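Ticket 466 – Mixed household items, sort bin 3, lid and jar separated
Site: Erkdale reuse store, back room
Opened by: Diễm Lương
Assigned to: Janaína Guimarães
Opened: 8 July 2023
Priority: normal
Status: closed

Problem as reported

Items placed in bin 3 are coming out of sorting with parts missing from the set. Jars go to the kitchenware shelf without lids, and lids turn up later in the hardware tray. The count sheet for July shows 18 lids with no jar and 25 jars with no lid. Some of these must belong together, but once they are on different shelves the match is lost. Small hand tools from the same bin have been shelved with toys twice.

Requested: find out where the parts get separated and change the sorting steps so it stops.

Environment

Bin 3 is one of the open-top metal bins used for mixed small goods. It takes anything that fits in one hand and has not been given a category at the door. Bins 1 and 2 hold clothing and books and are not affected. Sort sheet in use is the Ernside version, one line per item, category code in the left column. Shelf labels were replaced in the spring and match the sheet.

Log, entry 1 – Lương

Checked the sort sheet against the shelves. The codes are correct. Kitchenware is K, hardware is H, toys and soft goods share S. A loose lid has no code of its own. Three people asked to code a loose lid gave three answers: K, H and "leave it for later." Items left for later go back in the bin, so the same lid can be handled several times before it lands anywhere.

Log, entry 2 – Guimarães

Went through the door procedure. Donors hand over bags, and the bag is tipped into the bin. Lids that were screwed on loosely come off at that point, or were off already in the bag. No step in the procedure says to check for a matching part before the next bag goes in. With two or three bags in the bin the parts are mixed across donors.

Tried emptying one bag at a time and matching parts before adding the next. Slower at the door, but the matching itself is quick when the bin holds only a few things. Color is a poor guide, as a lid is often a different color from its jar. Thread size is the better test.

Log, entry 3 – Lương

Ran the one-bag method with a small mixed load. The bin had a red-orange jar and a bright green screw lid at the left, a striped cloth in the middle, and an orange soft item, a navy cup and a yellow tape measure toward the right. Under the old steps that load would be coded as six separate lines. Under the new steps the jar and the lid are tried against each other first and nothing is coded until that is done. 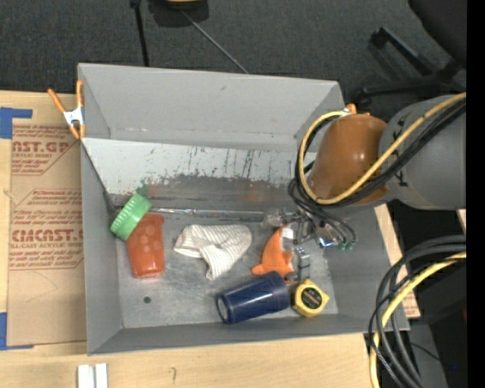 What should be done with a lid if no jar in the bin fits it?

Put it in the clear tub marked LIDS on the kitchenware shelf and write the date on the tape. If no jar has turned up by the end of the month, it goes to plastic or metal recycling.

Log, entry 4 – Guimarães

Added a lid line to the sheet, code KL, so a loose lid is no longer a judgment call. Also added KJ for a jar waiting on a lid. Both go to the same shelf, side by side. The old habit of putting lids in the hardware tray came from the Dronness site, where jar lids were kept for paint. We do not sell paint here.

Went through the hardware tray and moved every jar lid to the tub. Several bottle caps and one sink plug were in there as well. Sink plug stays in hardware. Bottle caps are recycled.

Log, entry 5 – Lương

Second part of the ticket, tools shelved with toys. Cause is the S code. A bright plastic case gets read as a toy when the sorter is moving fast. Split S into ST for toys and SG for soft goods, and moved tape measures, key rings and small flashlights to a short list printed at the top of the sheet, all under H. Cloths go to SG after they have been unfolded and checked for stains and holes. Cloths that fail go to rags.

Cups were raised as a question. A plastic cup without a set is K, single. It does not wait for other cups.

Log, entry 6 – Guimarães

Reprinted the sheet and taped it to the wall over the sorting table at chest height. The previous copy was in a folder in the Bùi cabinet and was not being read. Ran the full set of steps on the remaining backlog. Result: 3 of the waiting jars matched with lids from the tub, by thread. The rest stay under KJ and KL until the end of the month.

One side effect. The door is slower when several donors arrive together, and bags back up on the floor. Workaround is to leave the bags closed and numbered with a grease pencil, then empty them in order when the door is quiet. Tested once with no mixing between bags.

Current procedure, bin 3

Empty one bag into the bin.
Pull out containers and lids first. Try the threads.
Screw matched lids on fully and code the pair as one K line.
Code loose lids KL and loose jars KJ.
Unfold cloths, check, code SG or rags.
Check hard items against the H list before using ST.
Clear the bin down to bare metal before the next bag. Small parts collect along the foot of the walls, so run a hand around the edge.

Open items

Food jars with a strong smell are not covered. Current practice is to leave them open for a night and check again – to be raised as a separate ticket if it comes up often.

Lids with a cracked rim are being kept in the tub. They should go straight to recycling. Lương to add a line to the sheet at the next reprint.

Resolution

Cause was a missing code for loose parts combined with several bags being emptied together. Sheet updated, S code split, one-bag rule in force for bin 3. Closed by Guimarães. Reopen under the same number if lids appear in the hardware tray again.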